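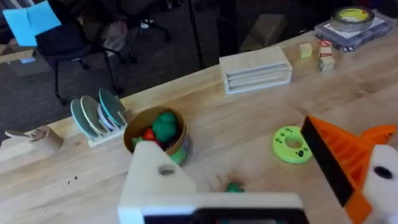
Toys and blocks on the demonstration table at the Raketberg open day in April.

I have a soft spot for open days. My father used to take us to them when we were small, to the water plant and the bakery and once to a place that made nothing but hinges, and I have never quite lost the feeling that a person ought to go and look when somebody is kind enough to unlock the door. So when Raketberg put up a notice saying that its robot workshop would be open to the neighborhood, coffee included, I put on my good shoes and took the bus.

I'll admit I expected a show. I have been to the Skollis fair, where there is music and a man with a headset microphone, and where you stand so far back that the robot might as well be on television. What I got was an ordinary wooden table with the sort of things on it that my grandchildren leave under the couch: little blocks, a bright green ring, a round container with green things in it and a red one too. There were office chairs behind it and a cardboard box on the floor, and I felt at home right away.

Kanokwan Phromma ran our session. She had 11 of us in her group, including a boy of 4 who had to be lifted up again and again, and she talked to him exactly the way she talked to the retired engineer from Zivier, which I thought was lovely of her. She told us we would be there for 30 minutes and that most of what we'd see in that time would be slow. Then she warned us that some of it would go wrong, and she didn't seem the least bit embarrassed about it!

Well, it was slow, and some of it did go wrong. An arm would come down over a block, hesitate, shift a little to one side, come down again and close on nothing at all. The boy groaned out loud. And then on another try it would close properly and the block would rise, and grown people who had driven across town sucked in their breath over a piece of wood I could have picked up without looking. 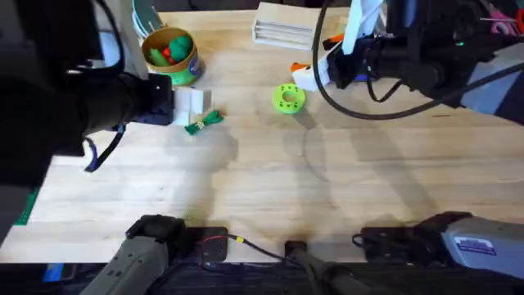

How long does it take to teach an arm a new task?
Kanokwan told us it depends on the task, and that her team at Raketberg usually sets aside a couple of weeks before they will show one to visitors.

I have thought about that answer a good deal since. We read so much about machines that are going to take over this or that by next year, and then we read just as much from people who say it's all smoke, and I don't believe either crowd has spent a morning beside one of these tables. If they had, I think they would write more gently. You cannot watch an arm miss a block and come away frightened, and you also can't watch it get the block and come away thinking nothing is going on.

My opinion, for what it's worth, is that every company working on this should open its doors at least once a year, the way the Kaewsai plant in our town did with its packing line when I was raising my kids. I don't mean a fair with a stage. I mean a table, a patient person, and enough room for a small boy to ask why it doesn't just use its hands. (Kanokwan said that was a very good question and that she asks it herself most mornings.)

The man from Zivier told me over coffee that his firm would never allow it, what with the insurance and the secrets. I suppose he knows his business. But the rest of us are going to live alongside these things, in warehouses and hospitals and maybe someday our own kitchens, and I would like to have met them first while they were still learning to pick up blocks. I've already asked to be put on the list for next April.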